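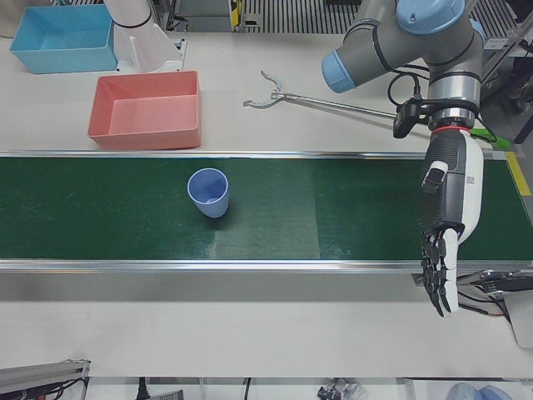

A periwinkle blue cup on the green belt, pink and light blue bins behind.

Home Our Cups Borrow Return Visit About Us Contact

About Us

Welcome, and thank you for clicking on the page that most people skip. We're Ullport, a small company in Akbridge that lends out plastic cups, bowls and storage bins to people who need a lot of them for a short while, and then takes them back, looks them over, sorts them and sends them out again. If you have had lemonade at a street fair near Akbridge, or been to one of the bigger school picnics, there's a fair chance that you have already drunk from one of our cups. We hope it was a nice one!

Our founder, Valdemar Skov, started the whole thing with a single set of cups that he had bought for his sister's wedding. There were 114 of them, a number he can still give you without stopping to think, because he paid for them one card at a time at a closing-down sale and the woman at the register made him count them twice. After the wedding they sat in his garage for a winter. Then a neighbor asked to borrow them for a birthday, and a cousin of the neighbor asked for a christening, and by the following September he was keeping a notebook of who had what and when it was coming home. We still have that notebook. It has a ring on the cover from a cup of coffee, and several of the names in it belong to people who borrow from us today (hello, you know who you are).

These days we keep two main lines. The one you'll see most is called Rirkska, which is our everyday range: plain, light plastic cups with a good rim and nothing printed on them, in soft colors that go with most tablecloths. Valdemar picked the name out of a dream, or says he did, and by the time the rest of us got around to arguing about it the labels had already been ordered. The other line is Urban, a set of heavier bowls and tumblers in darker colors that we bought for evening events and for people who find pastels a bit much. Urban is smaller and gets booked up early, so if you have your heart set on it please write to us well ahead of time.

People ask why we chose plastic, and it's a fair thing to ask. We tried glass for one summer. It was lovely, and we swept up a great deal of it. A sturdy plastic cup can be dropped on a patio by a four-year-old and handed straight back to him, and if it's looked after it will go to party after party after party. We keep ours as long as they are good to drink from, and we're fussy about what good means, so a large part of our day goes into looking at cups that have come home.

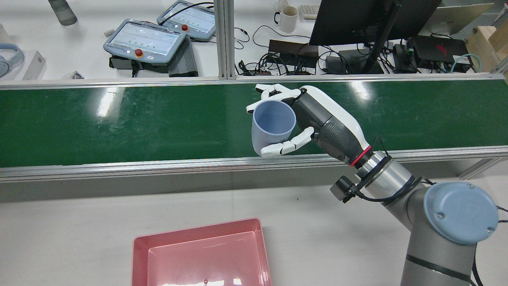 Every cup gets turned so that somebody can see right down inside it, and the rim gets the most attention of all. A small nick that you'd never notice with your eyes is something you'd notice right away with your lip. We look for cracks at the base, for cloudiness, for the ghost of an old sticker, and for the faint pink stain that fruit punch leaves behind when a cup has been left out in the sun all afternoon. Stickers are the bane of our lives, by the way. If you want to put names on the cups at your party, and we understand completely why you would, please use a rubber band or a bit of yarn. We'll even send you the yarn!

We bring cups along on a green belt, and it has the scuffs you would expect on something that gets used. We like green for it. A pale blue cup stands out on dark green in a way that it never did on our old white counter, where the lighter colors seemed to disappear and we were forever knocking them over. Our first workroom was that counter and a sink and one window, and we got by in there for longer than we should have. When the orders grew past what the counter could hold, Valdemar went looking for somewhere with more room for tables, good overhead lights and a door wide enough for a cart, and he found the space we're in now.

A word about bins, as they are half of what we lend and they get much less love than the cups do. Our bins are plain rectangular plastic ones in friendly colors, and borrowers use them for everything: ice, bread rolls, dirty forks, lost mittens, raffle prizes, and on one occasion a very calm tortoise who was waiting for his turn in a pet show. In our own workroom we use the same ones ourselves. The color tells you what goes in, and each of us carries the system around in our head. Pink is for cups that are ready to be packed. Light blue is for anything that wants a second look. We did try writing it on a card and taping it to the wall, but the card kept getting used for phone numbers.

When you place an order with us, you'll get a note back from a real person, most often Valdemar in the morning and one of the rest of us after lunch. We'll ask you how many people are coming, whether there are small children, whether you'll be on grass or on a hard floor, and whether you have a tap nearby. It can feel like a lot of questions for a few cups, but the answers do change what we send. Grass wants a wider base. Small children want something they can get both hands around. Our largest regular order is 400 cups for the Akbridge harvest supper, and even that one starts with the same little chat, though by now we could probably answer for them.

The smallest order we take is 70 cups, which can be any mix of colors you like. We know that's more than some families need. If yours is a smaller do, please do get in touch anyway, as we can often add your cups to a delivery that's going to someone close by, and more than one pair of neighbors has ended up at each other's parties that way.
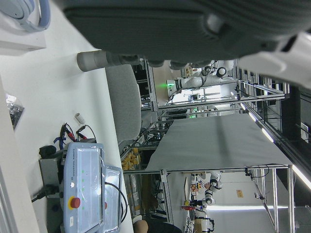

Our workroom is a busy place and we'd be fibbing if we told you it was always neat. Tables collect things. Somebody puts down a little bag of bits and pieces in the morning, and somebody else puts a box next to it, and by four o'clock you have to move three things to find the one you wanted. So we have a tidying hour at the end of the day, when the radio goes up and everybody takes a table. Small loose items go back into bags, boxes go back to the shelf they came from, cables get coiled, chairs get pushed in. We argue in a friendly way over whether a table should be completely bare by closing or whether it's all right to leave tomorrow's first job sitting out. Valdemar is a bare-table man. The rest of us like to come in and find the first job waiting.

Tidying is something we've grown to care about quite a lot, and we've started to put some of what we've learned into the sheet that goes out with every order. It's one page, and it's mostly about the hour after a party, when everyone is tired and the cups are scattered over three rooms and the lawn. Start at the farthest point and walk in toward the kitchen. Tip everything out before you stack. Don't stack too high, and don't push the cups down hard into one another, or they'll grip and you'll be twisting them apart at midnight. You don't need to wash them for us, a quick rinse is plenty. Put the lot into the bins they came in, and if one has gone under the hedge, don't lose sleep over it, just let us know.

Cups that don't pass any more aren't thrown straight out. A cup with a rough rim still makes a fine pot for a tomato seedling once you've put a hole in the bottom, and there's usually a stack of them by our door for anyone who wants them. Bring a bag. The school garden in Akbridge takes plenty every spring, and we get paid in radishes, and very good radishes they are.

We're happy to have visitors, and if you'd like to see the colors in person before you choose, you're welcome to stop by in the afternoon once the morning returns are in. Please write first so that someone can put the kettle on. If you're bringing cups back, come to the side door, ring once, and give us a minute to get there. And if you've got photos of a party where our cups were on the table, we'd love to have a look at them. There's a corkboard by the kettle that still has some room on it, mostly along the bottom.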